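Cekberg shelf kit: simulated wrist view blocked when the gripper holds the upright

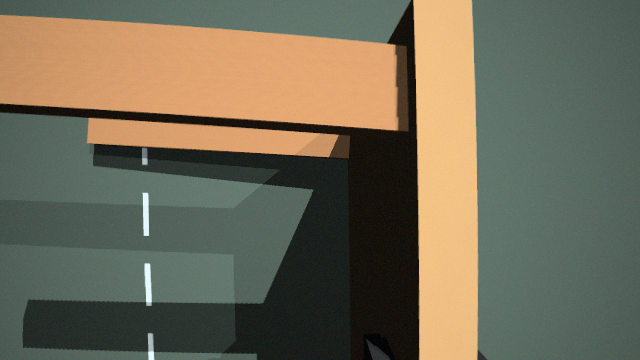
Page 1 of 1

Fionnuala Dolan
December 11, 2024

I am trying out the Cekberg shelf kit, the simulation pack sold for the Elska arm, before we decide whether to pay for a full licence. The render is from the wrist camera in the stock assembly task. The tall upright runs from top to bottom of the view and only the tip of the gripper shows at the lower edge. The shadows on the ground are hard-edged, and one of them has a faint sawtooth outline. Our part detector treats the dark side of the upright and the shadow beside it as one object.

Two things I would like to know. Can the camera mount be moved in the kit without breaking the supplied task files? And is the shadow quality a limit of the kit or a setting? I am on the trial version with everything left at default.

Bilton
The mount can be moved. Open the arm file, find the wrist camera entry and change the offset. I raised mine by 50 mm and tilted it down slightly. The task files do not refer to the camera, so they still load. The supplied trained policy does, in effect, depend on it. With the stock mount it completed 136 of 161 trials here, and after the move it was useless until I retrained it. Allow about 285 episodes for that.

Shadows are a setting. Look for shadow map size under the lamp entry and double it. Frame rate drops. There is also a softness value, set to zero by default. Raise that first and see whether the detector improves before spending anything on map size.

I would not buy the licence for the policy alone. The part models are good and the joints are stable. The manual is poor on cameras.

Ó Néill
just turn shadows off

Fergal Dolan
Turning them off will clean up the training images, but a detector trained that way may do badly under a real lamp. Vary the lamp position between episodes instead. The trial version allows this, though the menu for it is greyed out until you save the task under a new name. Keep a copy of the original arm file too, as the January update overwrote mine.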